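Suchbegriff eingeben Suchen

Häufige Fragen – Tondavholm Mietlager & Umzugskartons

Wie voll darf ein Karton sein?
Max. 20 kg. Bücher bitte in die kleinen, Bettzeug in die großen. Deckel muss flach zugehen, sonst stapelt es sich nicht.

Kann ich Kartons zurückgeben?
Ja, unbenutzt und trocken. Nasse nehmen wir nicht zurück, auch nicht wenn nur der Boden was abbekommen hat.

Graue Decken, was kosten die?
Leihweise dabei ab Paket Grondus. Einzeln auf Anfrage bei Inese Rebane. Bitte nach dem Umzug ausschütteln und zusammenlegen, nicht in den Karton stopfen. 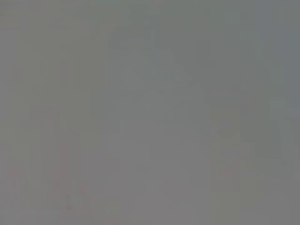
Wann kann ich ins Lager?
Täglich ab 7 Uhr, Sonntag nur mit Anmeldung. Code kommt per SMS, manchmal dauerts etwas.

Schlüssel weg, was nun?
Ojārs Laur anrufen, Durchwahl 329. Neues Schloss geht auf Rechnung.

Darf ich Lebensmittel einlagern?
Nein. Auch keine Konserven, auch nicht "nur kurz". Farben und Gasflaschen ebenfals nicht.

Ähnliche Fragen
Paket Flandska: was ist drin?
Halteverbot beantragen
Kündigung zum Monatsende

Diese Seite verwendet Cookies. Akzeptieren Einstellungen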